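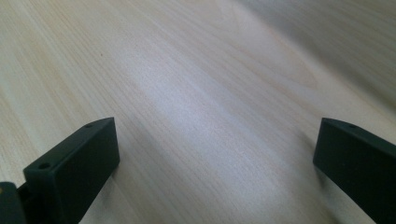
Helles Holz, feine Maserung.

1/ Seit acht Monaten arbeite ich zu Hause und übersetze Gebrauchsanweisungen aus dem Rumänischen ins Deutsche. Heute möchte ich ein wenig über die deutsche Sprache schreiben, genauer über die kleinen Wörter, die in keinem Lehrbuch richtig erklärt sind. Es wird ein längerer Faden, bitte haben Sie Geduld.

2/ Als ich nach Deutschland kam, hatte ich ein Zertifikat und 1.030 Karteikarten. Auf den Karten standen Wörter wie "Genehmigung" und "Verantwortung". Auf keiner Karte stand "halt".

3/ In der ersten Woche sagte die Kollegin in der Küche zu mir: "Das ist halt so." Ich habe im Wörterbuch nachgesehen und "Stopp!" gefunden. Ich bin dann wirklich stehen geblieben, mit der Tasse in der Hand.

4/ Meine Lehrerin Veronica Radu hat mir damals geschrieben, ich soll die Partikeln nicht übersetzen, sondern sammeln. Also habe ich ein Heft gekauft und jeden Satz notiert, den ich im Bus oder beim Bäcker gehört habe. Nach dem ersten Winter waren es 260 Sätze.

5/ Ein paar davon, mit meiner Deutung:
"Komm doch mal vorbei." Freundlich, aber ohne Termin.
"Kommst du denn?" Die Person hat schon Zweifel.
"Das war ja klar." Die Person ist verärgert, und es war vorher nicht klar.
"Wie hieß der noch mal?" Es geht um einmal, obwohl "noch" dabei steht.

6/ Am schwersten ist für mich "eigentlich". "Eigentlich habe ich Zeit" bedeutet, dass man keine Zeit hat. Aber "Wie heißt du eigentlich?" ist eine ganz normale Frage. Ich habe dafür zwei Seiten im Heft und bin immer noch nicht sicher.

7/ Im Rumänischen haben wir auch solche Wörter, zum Beispiel "păi" und "doar". Ich habe sie mein ganzes Leben benutzt und niemals bemerkt. Erst durch das Deutsche höre ich sie, wenn ich mit meiner Mutter telefoniere.

8/ Für die Arbeit hilft das Heft leider wenig. In der Anleitung für die Kaffeemühle von Vuteo darf nicht stehen: "Schließen Sie halt den Deckel." Obwohl ich es bei Seite 18 gern geschrieben hätte.
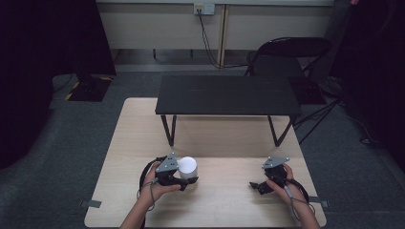
Schwarzer niedriger Tisch auf der hellen Holzplatte.

9/ Zurück zum Thema. Im Februar habe ich einen Abendkurs angefangen, in der Sprachschule Okus, zweiter Stock, immer um 18:30 Uhr. Der Kurs heißt "Gesprochenes Deutsch". Wir lesen dort Dialoge laut vor und streichen alle Partikeln heraus. Danach klingen die Menschen in den Dialogen, als ob sie Streit hätten.

10/ Mein Nachbar im Kurs, Ovidiu Olteanu, macht es umgekehrt. Er setzt in jeden Satz drei Partikeln ein, egal welche. "Ich habe ja doch halt Hunger." Die Lehrerin korrigiert ihn jedes Mal, und der Mann am Imbiss hat ihn sofort verstanden.

11/ Eine Frage an die Muttersprachler hier: Gibt es für Sie einen Unterschied zwischen "halt" und "eben"? Mir wurde gesagt, es sei eine Frage der Region. Andere sagen, "eben" klingt strenger. Ich schreibe die Antworten gern in mein Heft, mit Angabe der Stadt.

12/ Und noch eine Bitte: Wer ein gutes Buch über Abtönungspartikeln kennt, das nicht nur für Linguisten geschrieben ist, möge mir den Titel nennen. Das Buch aus der Bibliothek hat 200 Seiten, und ich bin auf Seite neun.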